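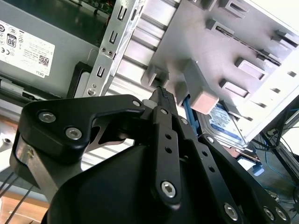
Setting up the wrist camera mask in Stikgate

If you train or run a detector on wrist camera images, the gripper takes up a large part of every picture. Unless you mask it, the detector will find screws on your own fingers and the planner will try to reach them. This page covers masking for PC disassembly work, where the real targets are small silver screws too.

You need Stikgate 2 or later and a hand-eye calibration that passes its check.

1. Park the arm clear of the case and open the fingers all the way.

2. Run the mask recorder. It closes the fingers in 12 steps and saves one mask per step. Keep your hands out of view.

3. Open the masks in the editor. Look at the finger links first. The holes in them let the background through, and the recorder often leaves them unmasked. Fill them in.

4. Grow each mask by 17 pixels. Less than that and the screw heads near the plate edges leak through when the arm shakes.

5. Leave the fingertip pad out of the mask if you use visual servoing. The servo node tracks it.

6. Set mask_source to joint_state and restart the detector.

To test it, move the gripper over a bare table and watch the detection topic. It should stay empty. If you get error 507, the finger encoder is not publishing. Check the cable, then restart the driver.

Redo the masks after any change of fingers or camera mount.

Ngozi Okonkwo, updated 19 September 2025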